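Notebook, sim bench, 2026-05-31

Day two with the Lutik trial license. Jaime Barreto wants a yes or no on whether we buy seats before the Stornodbridge people ask again, so I'm writing things down as I go and will clean it up later (I won't).

Install was fine once I quit fighting the old driver. The demo project opens straight into the pegboard task, and I left the arm on its default gains because I wanted to see what a customer gets out of the box. Vilela, their scene pack, comes with the trial and it's way fancier than I need. A run-down factory hall for one arm and a table! I'd swap it for a plain gray room, but you have to duplicate the whole project to do that, which is silly. Sent them a note.

Camera setup is the part I really like. You drop a view anywhere, give it a name, and it saves with the task. I've got one at the side and one overhead, and I'm keeping both.
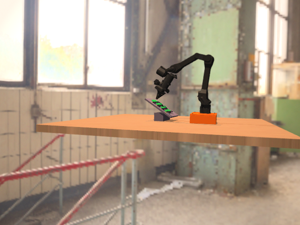
Side view first, then overhead.

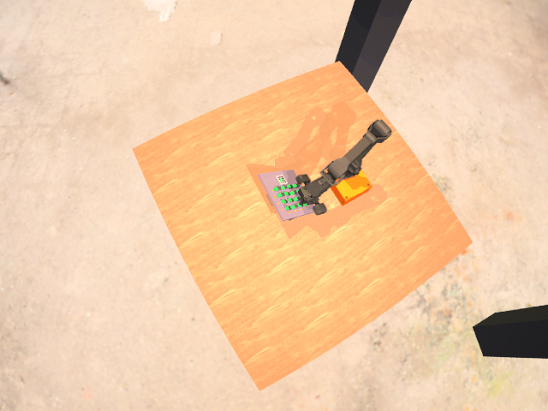 Seed 1209 is my reference from now on, so please don't overwrite it. I also ran 2516 and changed nothing else, just to make sure the seed field does something. It does. The logs come out as plain text, one file per run, and I could read them without the manual (love that!). Joint names are a mess though. The wrist has one name in the log and a different one in the editor, and I lost a good chunk of the morning to it. There's a mapping file now in the shared folder under Tuna, same place as our grasp scripts. Tuna talks to Lutik through the Python bridge and I only had to change 4 lines, all imports.

Things I don't like so far: undo forgets everything when you switch views, contact settings are buried three menus down, and the trial caps you at 17 saved runs. I hit the cap before lunch and had to go delete stuff.

Pricing is per seat and the quote is good through November. Jaime thinks we need two seats. I'd start with one and share it, at least until they sort out the joint names.

Still to do: try our own gripper model instead of theirs, turn the friction down on the pegs and see what the contact log says, and ask support if the cap counts runs that crashed. Mapping file needs the elbow added too, I forgot it.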